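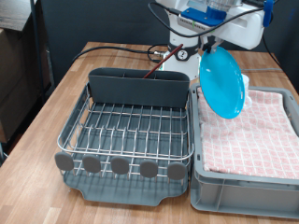 pegandtowel wrote:
Has anyone else had the Flimetti trial arm in? It's the Clamgate gripper on a white arm, with their dish package on top, and the rental is 263 a month if you keep it. My test is a bin lined with a pink checked towel, a dish rack next to it and a turquoise plastic plate, which it will at least hold upright by the rim. I've owned the plate for years and never watched it this closely.

The brochure says 1,000 picks between services. It doesn't say picks of what. Mine is fine with plates and sulks over anything thin.

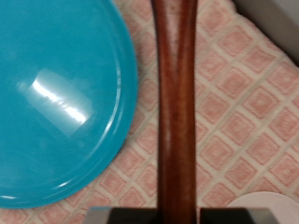
So I turned the grip force down to the second notch and slowed the approach, and the sulking mostly stopped. Van Acker support suggested the same thing two days after I'd done it, very politely.

ornery_hob wrote:
263 a month to move crockery from one side of a table to the other. I have a teenager who refuses to do it for nothing.

pegandtowel wrote:
Does yours come with a service contract?

bitsandbobbins wrote:
Unfair on the kit, I think. We had the Ornmont one at work for 199 and it couldn't manage a mug at all. You got a cheerful beep and no mug. I'd pay the extra for the Flimetti without much of a fight.

ornery_hob wrote:
Mugs are easy. They've got a handle on, it's practically cheating.

bitsandbobbins wrote:
Go and tell the Ornmont that.

pegandtowel wrote:
Mugs next, then, as there's interest.

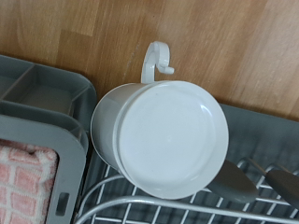

White mug on the rack, bottom towards the gripper camera.

ornery_hob wrote:
All right, that's a mug on a rack. Still not 263 worth.

slowjoint wrote:
Check the small print on the fingertips before you sign. Replacement pads are 300 a set and the trial doesn't cover them.

pegandtowel wrote:
300? For pads? Right, back to the brochure.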